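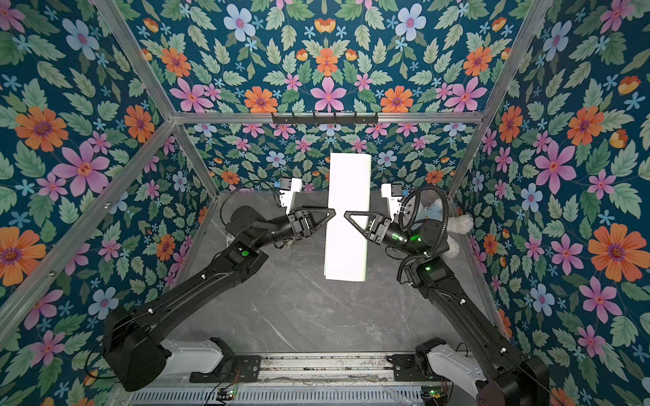

Two robot arms and an upright white slab on a gray marble-patterned floor.

Perora Geodetic Data Service: Frequently Asked Questions

What does the service provide?
The Perora Geodetic Data Service distributes daily station coordinates, tide gauge ties and leveling records from the Lirari regional network. Files are available to registered users without charge.

Who may register?
Registration is open to researchers, surveyors, public agencies and students. Applicants should give an institutional address where they have one. Requests are normally answered within 2 working days.

Which reference frame is used?
Coordinates are given in the frame named in the header of each file. Older solutions — those issued before the July reprocessing — remain in the archive and should not be combined with current ones.

Why does the Gedside series contain a break?
The antenna at Gedside was replaced, and an offset was introduced in the height component. The station log, document 3704, lists the estimated correction. Users fitting long-term trends should apply it or solve for the offset themselves.

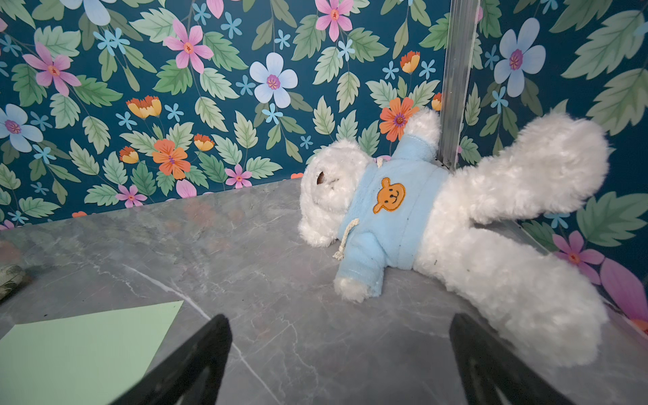
White teddy bear in a light blue hoodie with an orange bear-face patch.

How long are raw observation files kept online?
Raw files are kept online for 12 months and then moved to offline storage. Archived files may be requested in writing. Please state the station name and the dates needed.

How should the data be cited?
Please cite the service, the station names and the date of access. Publications using the Poduval leveling line should also credit Cúc Hồ, who compiled the historical records.

Whom do I contact about errors?
Suspected errors should be reported to Cúc Tiêu, Data Coordination, with the file name and a short description of the problem.

Last revised: February 2023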